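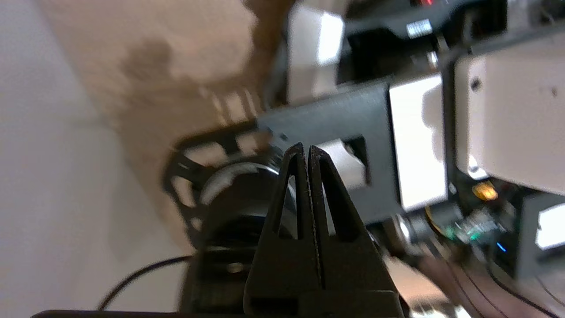
One parent told us at pickup that her son had started calling out her rolling stops from the passenger seat, and that she had been driving that way for years without noticing. She wanted to know if we offered anything for people who already had a license. We do, and a fair share of our students now are adults.

About Hileck Driving School

Hileck Driving School opened in 2000 with one car and a rented classroom. We still teach in the same town, in a larger building on Jõgi Street, and we now have 7 training cars. Every car has a second brake on the instructor's side.

We teach teens, adults who are learning for the first time, and licensed drivers who want to fix old habits or get comfortable behind the wheel again after a long break. Last year 151 students finished a full course with us.

How we teach

Students start in the classroom. We cover right of way, signs, following distance, speed, and what the law says about phones. Then we go over the rest of what pulls a driver's eyes off the road: eating, looking for something on the floor, changing the navigation, turning around to talk to a child. Most of our students come in thinking that distraction means texting, so we give this part a full evening.

The first drives are on quiet streets near the school. After that come left turns across traffic, lane changes on Pristska Avenue, parking, and the highway. Night driving is part of the teen course. We schedule it after 8 p.m. from September on, and later in the summer when it stays light.

The same instructor stays with a student through the whole course if schedules allow. If you would like to change instructors, call the office and we will move you. You don't have to say why.

We keep a short written record of every drive. Students get a copy, and parents of students under 18 get one too. It lists what was practiced, what went well, and what to work on at home before the next lesson.

For licensed drivers

The refresher course is 2 lessons. In the first one you drive a route you know, such as your way to work, and the instructor mostly watches. The second lesson is spent on whatever came up. Common ones are stopping past the line, following too close, and going through yellow lights that could have been a stop. You may use your own car for this course if it is insured and passes a quick check of the lights, tires, and brakes.

We also work with employers. Drundatis Delivery sends its new drivers to us before they go out on their own, and we can set up a similar program for other local companies.

Our instructors

All of our instructors hold a current state instructor license. New instructors ride along with a senior one before they teach alone. They are paid by the hour and not by the number of students who pass, and we would like to keep it that way.

Office and lessons

The office is open from 9 a.m. to 6 p.m. on weekdays. Lessons can start as early as 7:30 a.m. Pickup from home or school is included inside town limits. Please cancel by noon the day before if you can't make a lesson. Bring your permit and your glasses or contacts if you need them to drive, and wear closed shoes.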